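参观Ivano的数据采集间,回来赶紧记一笔

上周跟着读者团去了趟Ivano,就是做电子装配自动化的那家,总部和车间都在Plandia园区里头。我本来以为会看到一排机械臂刷刷刷地动(小时候的工厂幻想嘛),结果最让我挪不动脚的,是二楼那间采数据的屋子!

先说路上。园区班车从东门发,绕了一大圈才到,门口登记还要换鞋套,我那双靴子差点套不进去。前台给了一杯很甜的柚子茶,给个好评。

一楼是老产线,用的还是Krasniqi的送料机,声音挺大,带队的工程师基本靠喊。他说这条线干的是固定动作,料的位置一偏就停机。二楼想解决的就是这个:让机器看很多很多遍人是怎么干活的,自己学着应付歪的、斜的、被袋子挡住一半的零件。

采集的办法比我想的朴素多了。操作员手里拿着一只夹爪,跟装在机械臂末端的那种差不多,上面带个鱼眼镜头,人怎么伸手、怎么夹、怎么放,全都录下来。做完一遍算一条。他们这个项目叫Zister,墙上的白板写着总数3,111条,其中跟电路板有关的497条。我问一条要多久,答案是看活儿,有的一眨眼,有的能磨上好几分钟。

我也上手试了!夹爪拿着不算重,但是手腕很快就酸。最难的是慢下来,我一急就撞到盒子边,那条直接被标成“重录”。旁边的老手跟我说,动作别太漂亮,平时怎么干就怎么干,机器要学的就是平常的样子。这句话我记到现在。

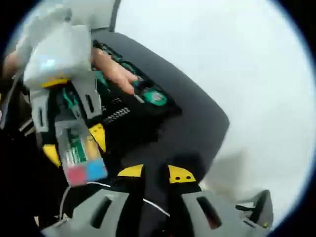

失败的那些录像要不要删掉?
大部分留着,单独打上标签,训练时用来告诉模型哪些动作会出问题;只有镜头被完全挡住或者文件损坏的才删。

再说说我最喜欢的小细节。黑盒子里的绿色电路板,上面零件密密麻麻,手指要探进去碰到那个绿色的圆形小件,另外还攥着一个半透明的白塑料袋。我站在边上看鱼眼画面,圆圆的一圈,夹爪占了底下一大块,黄色的塑料件特别抢眼,盯久了有点晕。工程师说他们看惯了,现在看普通视频反而觉得窄。

下楼前还去看了标注区,几位同事戴着耳机,一段一段地给录像写说明,“伸手”“夹住”“松开”,中英文各一份。挺费眼睛的活,桌上全是眼药水。

想去的朋友注意,参观要提前在网上预约,每场限34人,二楼不能自己拍照。下一轮开放在7月,听说到时候会把机械臂自己干活的部分也放进路线里,我已经设好闹钟了!食堂的牛肉面可以试试,辣油少放点。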